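Vurus Shallow Sorting Tray, Set of 2 (Green and Yellow)

Home > Bench and Workroom > Trays and Bins > Shallow Trays

Sold by Limach Workroom Supply
Item no. 627
In stock: 1,144 sets
Page updated Oct 25, 2023

We have carried a lot of trays over the years, and the Vurus Shallow is the one that keeps wandering off from our own packing bench and turning up on somebody else's. It's a plain rectangular plastic tray with rounded corners, a raised lip all the way around and a flat floor. You get one in green and one in yellow. That's the whole product, and we like it a great deal more than a person should probably like a tray.

We started using a pair in the back room for sorting electrical returns. Push buttons, selector switches, pilot lights, contact blocks that had come apart from their heads — all the stuff that arrives in one padded envelope and has to be looked at before it can go back on a shelf. We used to do it in deep bins. Deep bins are great for holding five hundred of the same screw, but they're miserable when you want to see what you've got, because the small things go to the bottom and the thing you need is always a small thing.

A shallow tray puts everything on one level. You set the parts down, you look across them, you pick one up. The sides slope out from the floor to the rim, so you can slide a part up the wall with a fingertip when it's too flat to pinch.

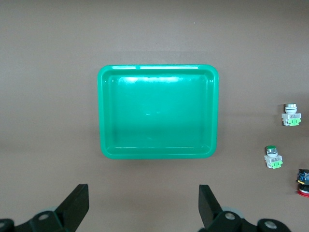 Color matters more than we expected when we first ordered these. We had gray trays before, and we wrote on them with tape and marker (PASS, FAIL, ASK) and the tape peeled and somebody always put the FAIL tray where the PASS tray used to be. With green and yellow there is nothing to read. Green is good to go. Yellow means look again. New people pick it up before they've finished their first coffee, and you can swap the meaning around for your own shop without buying a label maker.

The finish on the inside is smooth and glossy. Dust and metal crumbs wipe out with a dry cloth, and a drop of dish soap takes care of fingerprints and the grease that comes off used panel hardware. Do be aware that a glossy tray under a strong overhead lamp will throw some glare back at you, mostly off the rim and the wall. If you're reading tiny printing on a switch body, tip the tray a little or move the lamp to one side. We've gotten so used to doing this that we forget to mention it, and then a customer writes in, quite rightly, to ask.

What fits

Most of what we put in ours is panel hardware, so that's what we can speak to. Push-button switches with the contact block still on are fine lying on their sides. Loose contact blocks, legend plates, locking rings, terminal screws and short lengths of wire are all comfortable. So are fuses, relays (the small plug-in kind), knobs and bezels.

Away from electrical work, we know of people using the set for beads, seed packets, model railroad parts, watch straps, paint tubes and a very large collection of foreign coins. One customer keeps the green one by the front door for keys and the yellow one in the garage for whatever comes out of the car. We think that's a perfectly good use of a set.

What doesn't suit it: round things that roll and can climb a slope, such as ball bearings, if you plan on carrying the tray across a room. The rim will stop a slow roll. It won't stop a stumble. And please don't load it with anything heavy and then lift it by one corner. Two hands, one on each short side.

Setting up a sorting bench

You don't need much. A table at a height where you can keep your elbows down, a covering you don't mind throwing away, and the pair of trays with some space between them. We cut a length of brown kraft paper to cover the top and tape it on the underside, where the tape can't catch on your sleeve. Paper keeps parts from skating when you set them down, it saves the table from sharp terminals, and you can write on it. When it gets grubby you pull it off and start again. Our Amano paper roll (sold separately, see Bench Coverings) is the one we use, in the plain unprinted brown. 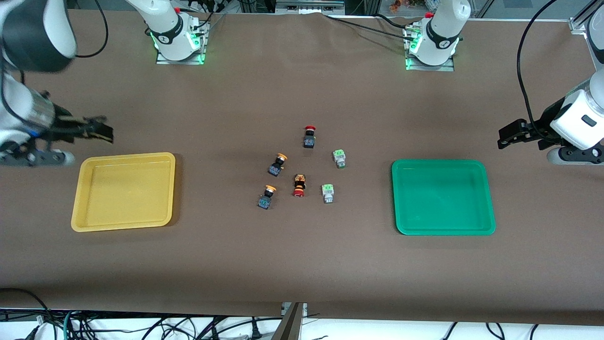 Leave the middle of the table for the unsorted pile. That was the single biggest improvement we made, and it cost nothing! Before that we kept the pile at one end and both trays at the other, and every part had to travel the length of the bench. Put the yellow tray on the left and the green one on the right, with the push-button switches gathered between them, and neither tray is a long reach from where you're picking. If you're left-handed you may want to swap the trays. The rest of the layout can stay as it is.

Work from the near edge of the pile inward. Pick up a switch, press it, check the terminals, put it down in its tray. If you find yourself holding one and thinking for longer than a breath or two, it goes in yellow and you move on. The yellow tray gets its own session later, preferably with the datasheets open and a meter on the bench.

For longer jobs, it's worth emptying the green tray every time the floor is covered. Stacking a second layer on top of the first brings you right back to the deep-bin problem. We keep a lidded Vidal box on the shelf underneath and tip the good parts into it as we go.

Care

Wash by hand in warm water with a mild soap. Rinse and let the trays air-dry, or wipe them with something soft. Skip the scouring pad, which will dull the gloss and leave fine scratches for grime to settle in. Keep them away from strong solvents, and off radiators and hot plates. A soldering iron will win any argument with either color, so park the iron in its stand.

Small scuffs on the floor of the tray are normal with metal parts and don't affect anything. Ours have plenty.

In the box

One green tray
One yellow tray

No lids, dividers or labels are included, and Vurus doesn't make any for this shape at the moment. If you want dividers, a strip of stiff card folded into an L works well enough for an afternoon.

Questions we get

Can I buy two greens?
Not at present. The set is packed as one of each. If you order more than one set and would like us to split the colors for you, leave a note at checkout and we'll do what we can from opened stock.

Are the trays the same size?
Yes, they're the same tray in two colors.

Do they need a mat underneath?
On bare metal or glass they can slide a bit if you bump them. On paper, wood or cloth we've never felt the need.

Are they food safe?
We don't sell them for food and haven't asked for them to be tested, so please use something else for the sandwiches.

Will there be other colors?
We've asked for red and for blue. The next restock is planned for February and we'll update the listing if anything new comes with it.

Shipping and returns

Sets ship flat in a plain carton with paper padding. If one shows up cracked or chipped, write to us with your order number and we'll send a new set. Unused trays can come back in their original carton, and you don't need to give a reason.

Customers who ordered this also looked at

Amano Kraft Bench Roll, plain brown
Vidal Lidded Parts Box, medium
Limach Clip-On Bench Lamp

Sets sold through this page so far: 2,348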